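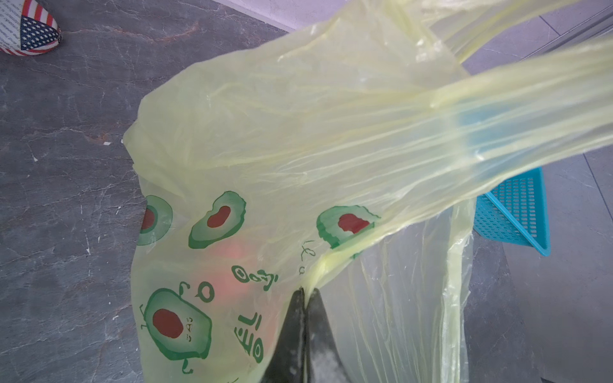 Illustration for "The Bag Line"

The Bag Line

The arm at station four took the avocado bag on the second try. It closed two fingers on a fold of the yellow plastic and pulled until the handles went tight, and then it waited for someone to tell it whether that was right.

I pressed the green key. That was my job now.

Before August I had packed and tied bags at Menness for 12 years. People left their shopping at the counter on the ground floor, and we checked it, tied it, tagged it and sent it out to their homes the same evening. A good tier could do 70 bags an hour. I was a good tier. My thumbs had a hard place on the side where the plastic ran over them.

Then Menness signed with Clonum, and the arms came in on a Sunday when the counter was closed. There were 12 of us on the bag line before that. Five took the money and left. Four went upstairs to returns. The last three of us were given stools and screens and called handling reviewers.

The screen showed what the arm saw, from down by its fingers. I had handled bags all my working life and had never looked at one from there. A bag was mostly folds. There was a little avocado on this one with a face on its pit and arms and legs like sticks, and some Korean writing I couldn't read. Something reddish orange showed through the plastic. In the old days I would have known what it was by the weight.

"What do you think it is?" I asked the woman on the next stool.

"It doesn't ask us that," she said.

She was right. It asked two things, grip good or grip bad, and after that it asked how sure you were, from one to five. I always put five. The supervisor told me once that fives from everybody were no use to Clonum, and could I spread them out a little. I put some fours in after lunch.

The work was easier. I want to be fair about that. My hands stopped aching by the second week, and I slept through the night, and my daughter said I had quit dropping cups. The pay was the same to the dollar. We were supposed to review 2000 grips each before the end of the quarter, and I could do it without hurrying.

What went was the talk. When you tie bags you look down and your mouth is free, and we had talked all day, about husbands and rent and the bus. Now you had to watch. If you looked away for more than a few seconds the screen went gray and the arm held still, and a light came on over your stool.

One afternoon the arm got a bag by a bad fold. I could see it was bad. It had taken the thin part, and a thin part will hold while you lift and then go when you turn. I had my finger over the red key, and I thought about letting it go, just to hear it hit the floor and have somebody come and need me to pick it up.

I pressed red. The arm opened, moved over by about an inch, and took the thicker part, where I would have taken it.

"Grip good?" the screen said.

I pressed green, and put five, and the next bag came up.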